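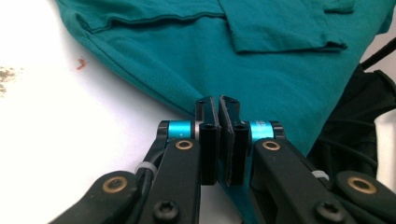
October, dye bench, second batch of the woad and weld overdyes

Started at 7 this morning so the vat would have time to settle before Jaime needed the sink. The pH strips from Walholm are fine but the color key is printed so badly that I keep reading everything a notch too high — used the old strips to check and wrote down those numbers instead.

Weld bath first. I used 4 percent chalk this time and the yellow came up a lot stronger, almost too lemony for what I'm after. Then two dips in the woad, with a good long airing in between (I went and ate my lunch and forgot about it, so call it a very good long airing). The wool skeins took it beautifully! The cotton is still patchy near the ties. I think I'm scouring it too fast. Roald Sæther's notes say to simmer for 2 hours and I've been pulling it out after one, so, well, there we go.

Total yarn through the pots this month is 1,625 grams, more than I thought, and the alum jar is getting low. Reorder from Awasthi. Not the fine powder, it clumps.

Jaime Figueiredo asked if we could get a greener teal by swapping the order, blue first and yellow on top. Tried it on one mini skein and it rubbed off all over my thumb. Might be the rinse. Might be me. I'd like to try again with a soak overnight.

Lightfast strips are taped up in the Brella window, half covered with card. Don't move them please, even if they look like trash.

Next: new cotton scour, fresh mordant, clean the big pot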